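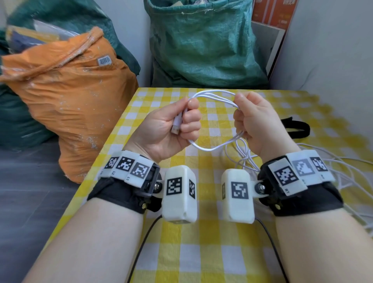
By Selma Perić
September 1, 2024
Filed under: Software notes

I owe you all an update on the wrist tracking code, and this is going to be a long one, because I've spent most of the summer in there and I have opinions now.

Quick catch-up for people who joined the list after May. At Grustent we're building a planner for handling floppy things, mostly cables, and it learns from people doing the job by hand. The person wears a marker block on each wrist plus a strip of smaller markers on the strap, and a head camera watches all of it. My part is the software that takes those black-and-white squares and works out where each wrist is, in every frame, well enough that the planner folks downstairs don't come up and look at me sadly.

The job right now is USB cables. Pick one up, find the plug, get the loops under control. I thought this would be a gentle start after the folding work. Ha! A cable goes everywhere. You have the plug in one hand and a bit of a loop in the other, and the middle does whatever it likes, and there's more of it trailing off to the side.

So, the flipping problem. Some of you wrote in about this after the last issue and you were right, it deserved more than the one paragraph I gave it. When you look at a flat square marker nearly straight on, there are two poses that explain the picture almost equally well, one tilted a bit toward you and one tilted a bit away. The solver picks one. Next frame it picks the other. In the raw output you see a wrist that's calmly holding a cable and then snaps over and back again, which looks like a very bad injury. Our old fix was a smoothing filter, and I'm a little ashamed of how long we lived with it, because all it did was turn a sharp wrong answer into a slow wrong answer.

What we do now is solve for the whole wrist at once. The big square on the front of the block, the one on its side when we can see it, and the small ones on the strap are all treated as one rigid object with known geometry, and their corners go into a single fit. The two-way confusion mostly goes away as soon as a second marker that isn't in the same plane shows up. If only one marker is visible we keep both candidates alive and carry them forward until something settles it. (That last bit was Lazarević, our tracking library, growing a feature I'd put off for a year. It took 11 days. I'd told everyone it would take an afternoon.)

I ran the old code and the new code on the same set of 343 cable clips, and the full chart is on the project page if you like charts. The flips are gone from nearly all of them. The ones that are left are clips where the person turns a wrist far enough that the block faces away and the strap markers are squeezed into slivers, and I don't think any solver is going to rescue those. The planner can live with a gap. It can't live with a confident lie, so we now mark those stretches as unknown and leave them that way.

Now for washed-out markers, my current enemy. You can see one on the right strap up top, the middle of the three, paler than the others. The detector works by looking for sharp dark-to-light edges, and when the dark part goes gray the edges get mushy and the corners land a little off. A missed marker is fine, the fit just has fewer points. A marker that gets found with bad corners is much worse, and it pulls the whole wrist with it. I first tried throwing out any marker below a contrast cutoff, and then spent two days wondering why the right wrist had become so jumpy. The cutoff was sitting right where that kind of marker hovers, so it was in, out, in, out. The version in the current release gives every marker a weight from its measured contrast, and a pale one still gets a vote, only a small one. Much calmer. I should have started there!

The yellow and white checkered tablecloth is its own little story. Somebody on the list asked if a checkered background confuses the detector, and yes, it does try. Squares everywhere! The first stage happily proposes cloth squares as candidates and the second stage tries to read a code in them and finds none, so nothing false comes out the other end, but you pay for it in time. On a busy stretch I counted 840 candidates in one frame. We now do a cheap check for a dark border before any of the decoding, and yellow cloth fails that right away. If you run the tracker on a laptop you'll notice.

A small thing that bit me: labels. The straps carry little printed ones, L1, L2, R1 and so on, and the config file has matching names. If the geometry file for the left wrist gets loaded for the right, the fit still converges to something. It's wrong by a bit, everywhere, and it looks fine at a glance. There's now a startup check that compares marker IDs against the expected side and refuses to run if they don't match. It prints a rude message. I've been asked to make the message less rude and I'm thinking about it.

On the perception side there's also Fisine, which is our cable tracer. It tries to follow the centerline of the cable from the plug through the loops. White cable against yellow is easy, white cable against the white squares is not, and when there's a tangle of thin white cables next to the one being held it wanders off and joins them. I'm trying a rule where it has to start between the two hands and isn't allowed to jump, using the wrist poses to say where the hands are. Early days. On short cables it behaves. On the messy ones it gives up, and I like that better than what it did before.

Next up is timing. The head camera and the wrist data go through separate queues and I suspect the logger is stamping one of them late, so I'm going to run 1,000 frames of a blinking light past it and see. The Bolumville office has offered to run the same test on their setup, so we'll have two sets of numbers to argue over.

The new tracker build is in the usual place. Please delete your old config before you install, the weights section has changed and the old file will load without complaint and do the wrong thing. If you hit a clip where the wrist still flips, send me the clip and your geometry file together. I read everything that comes in, though I'm slow on Mondays.

Selma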